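Plirkier Two-Finger Gripper, Long Curved Fingers
Evaluation notes for buyers

The Plirkier is an electric parallel gripper for light arms. It mounts on a standard wrist flange with four screws and takes power and data through a single cable. Curved fingers are fitted at the factory. Flat fingers are sold separately.

Metport tested the gripper against the Stosus short-finger model for handling soft household goods. Carys Kemeys ran the arms and Meinir Gronow logged the results. Both grippers used the same controller, the same wrist cameras and the same force limit.

Results by task

Lift a cushion from a seat, one arm: Plirkier 7 of 11, Stosus 3 of 11
Lift a cushion from a seat, two arms: Plirkier 11 of 11, Stosus 7 of 11
Finger changes needed during testing: Plirkier 2, Stosus 3

Most failed lifts came from the fabric slipping out as the fingers closed. The longer finger reaches further under a loose edge, but it also bends more near the tip — lower the force limit before using it on rigid parts.

Leave a full loop of cable at the wrist. A tight run will pull on the connector when the last joint turns past its midpoint.

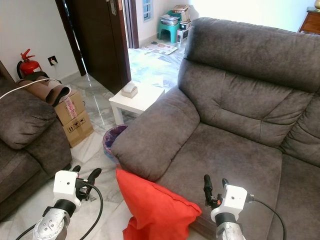
Two-arm cushion setup, curved fingers on the left arm.

In the box: gripper, curved fingers, wrist cable, screw set. The Giáp controller is required and is not included. Firmware 2.3 or later.

Page updated December 18, 2018.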